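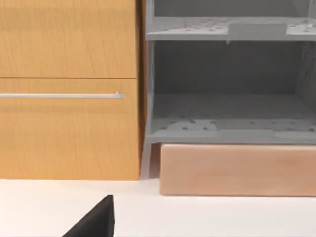

Kirsty Oakley

February, notebook, drawer and rack task

Picked up again at 7:40, before the first shift came through. Ivar had left the sim open overnight on the Cukik build and the log had filled the disk, so the first half hour went to clearing that out. Moved the old logs to the Surdu share. They can stay there until somebody needs the space.

The job this week is still the same one. Dispensary at Pliten wants the arm to open the drawer, take a part tray out, and set it on the rack next to the cabinet, so that whoever is on the bench doesn't have to get up for each order. At present the bench person does it by hand for every pick. The site sent over their count for last month, 1,182 drawer openings on the one cabinet. I had guessed lower. Most of the complaints we wrote down at the site visit were about wrists and about being interrupted, and I'd put the interruptions first.

Sim layout as of this morning: wood cabinet on the left with the long bar handle across the upper part of the lower drawer front, gray rack to the right with the perforated shelves, white surface in front. The raised tabs on the front lips of the shelves are in the model now. Ivar had them missing until yesterday, and his placement numbers from before then should be ignored because the tray was sliding in over a lip with nothing on it.

Handle approach. Ran 15 tries from the left start pose. 2 failed, both the same way, with the finger coming in too far toward the right end and touching the end bracket before it closed on the bar. Shifted the grasp target toward the middle of the handle and reran the two bad seeds. Both fine. Have not rerun the full set with the new target, that is for this afternoon if the machine is free.

Pull distance is still a guess. The model lets the drawer come out farther than the one at Pliten does. Theirs has a stop, and when you reach the stop with the arm still pulling the whole cabinet wants to walk. Need to ask for the travel measured on site. Asked once already. Will ask the bench people directly this time and leave the office out of it.

Rack side. The gap between the cabinet and the rack is narrow and the elbow gets close to the cabinet's side edge on the swing across. No contact logged, but I don't like the margin. Options are to swing wider, which costs time on every cycle, or to ask them to move the rack. Moving the rack sounds easy, but the people on the bench use the space past it to get to the sink, and they were clear about not wanting it pushed out. So swing wider for now.

Friction on the shelves: I have left it at the default. The holes are small next to the tray feet and I can't see them catching, but the real tray has a burr on one corner and I'd like to try it on the real shelf before I say so to anyone.

11:15. Call with the site lead and two of the bench staff. Notes so I don't lose them.

They asked who restocks the drawers if the arm is in front of the cabinet. Fair question. In our drawing it is always the arm's side, and a person restocking has to stop it and reach past. They restock twice a shift. I said we would add a park pose well back from the cabinet and a button on the bench to call it. Ivar wants a scanner zone as well. Both, probably.

They asked if the drawer can still be opened by hand. Yes, nothing is bolted to the handle and nothing will be. The older of the two bench staff has worked that cabinet for years and opens it with a knee when her hands are full. She would like to keep doing that. Told her that works when the arm is parked and at no other time. She didn't love the answer.

Hours came up. The site lead said the bench stays staffed the same and the time goes to checking orders, which is where they are behind. I wrote it down as said. It isn't ours to promise and I told them so. One of the bench staff asked what checking looks like for a whole shift, sitting down, eyes on labels, and there was no real answer. I think that should be settled before we install, and I've put it on the Ketatska list under open items with the site lead's name on it.

Also asked for: a quieter gripper. The pneumatic one we brought to the demo was loud, and they talk across the bench all day. Electric one it is, slower to close. Cycle time goes up a bit and they are OK with that.

To do
Full rerun with the new grasp target
Drawer travel from the site
Park pose, far enough back to restock past
Tray with the burr, real shelf
Ivar: log rotation, please, before you leave it running again

4:30. Full rerun not started. Ivar has the machine for the swing paths until he's done, so it goes on first thing tomorrow.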